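森で眠れなかった人たちに返金 「音浴」リトリートのジョブウッド、鳥の声は録音だった

森林での「音浴」を売りにする滞在型リラクゼーション施設ジョブウッド(Jovwood)が、11月の宿泊客全員に料金の一部を返すことになった。理由は、夜明けに響く鳥の声がスピーカーから流れていたためである。しかも毎朝、同じ鳥が同じ順番で鳴いていた。

運営会社のベルネス(Vellness)によると、対象は327人。二泊三日の「夜明けの合唱プラン」に申し込み、午前5時に毛布一枚で林間のデッキに横たわった人々だ。案内には「この森でしか聴けない、今朝だけの歌」とあった。今朝だけの歌は137日間、一音も変わらなかった。

最初に気づいたのは、常連客のオルテンシア・エンリケスさんだった。三度目の滞在で、クロウタドリらしき声のあと、遠くで車のドアが閉まる音がするのを覚えてしまったという。「一度目は、ああ誰か着いたのね、と思いました。二度目も思いました。三度目は、鳥が鳴き終わる前にドアを待っている自分がいました」。エンリケスさんは四日目の朝、毛布を抱えたまま音のする方へ歩き、苔で覆われた箱を見つけた。苔も人工だった。

ベルネスは当初、これを「森の声の補助」と説明していた。同社の説明文によれば、本物の鳥も周囲に生息しているが、「必ずしも営業時間に協力的ではない」。夜明けより少し遅く鳴く日があり、雨の日にはほとんど鳴かず、秋が深まるとさらに口数が減る。宿泊客の満足度調査でも「鳥の意欲が低い」という回答が続き、対策が必要だったそうだ。

音源を納めたのは音響機器会社ストローベル(Strobel)で、商品名はジェルビー(Jelby)という。33種類の自然音から選べる設計で、せせらぎ、風、葉ずれ、遠雷のほか「名前のない静けさ」まで収録されている。ところがジョブウッドで使われていたのは、初期設定の一番目だけだった。車のドアの音について同社は、録音時に混入したもので、次の版では取り除くとしている。一部の愛用者からは残してほしいという要望も届いているらしい。

施設長のレモ・パリシ氏は、説明会に現れた宿泊客を前に頭を下げつつ、効果そのものは否定しなかった。「皆さんの呼吸は深くなっていました。肩も下がっていました。録音だと知らなければ、今も下がっていたはずです」。会場の肩は一斉に上がった。

パリシ氏はさらに、録音を流していた時期のほうが早朝の参加率が高かったことにも触れた。本物の鳥に任せた春先には、デッキで一時間待った末に全員が朝食へ引き揚げた日もあったという。「自然は素晴らしい。ただ、段取りが悪い」と同氏は述べ、直後に広報担当者から何か耳打ちされた。その後は「自然は素晴らしい」の部分だけを二度繰り返した。

返金額は一人につき659クローネ。プラン料金のうち、鳥に相当する部分だという。毛布、薬草茶、デッキの使用料は対象外で、内訳表には「朝の空気」の項目もあるが、こちらは本物だったため返金されない。説明会では、薬草茶についても出どころを尋ねる声が上がった。会社側は「植物です」と答えた。

参加者の受け止めは分かれている。仕事の疲れで通い始めたという男性客は、だまされたと怒る一方、自宅で眠るためにあの音源が欲しいとも話した。別の女性客は、鳥が偽物でも隣の人のいびきは本物だったと証言し、そちらの分の返金も求めている。会社は検討すると回答した。

なお、健康雑誌の取材に答えたエンリケスさんは、心が整うことと音の出どころは別の話かもしれないと認めている。「二度目までは、とてもよく休めたんです。だから余計に腹が立つの」。 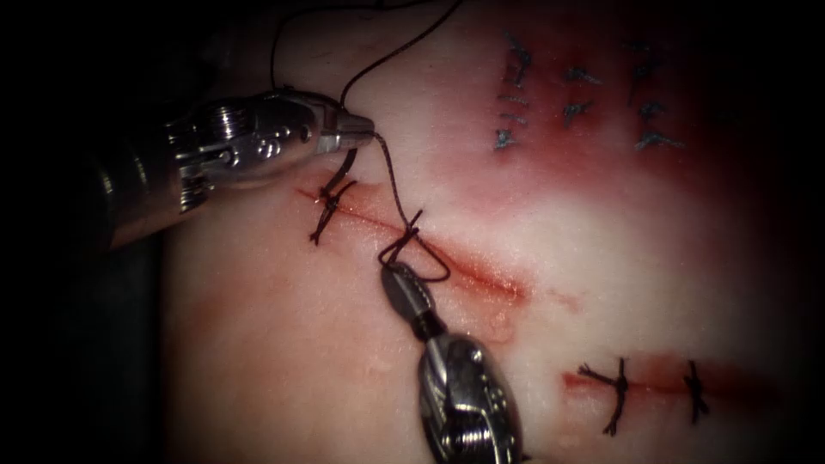 縫合練習用パッドと、手術用ロボットの器具。

ジョブウッドは来月から「夜明けの合唱プラン」を「夜明けの待機プラン」に改め、鳥が鳴くかどうかは保証しない方針だ。料金は据え置き。予約画面には、鳴かなかった場合でも静けさを体験したものとみなす、という一文が加わった。箱はすでに撤去され、跡地には小さなベンチが置かれている。

エンリケスさんは四度目の予約を済ませた。デッキから駐車場までの距離を事前に問い合わせたところ、施設からはまだ返事がないという。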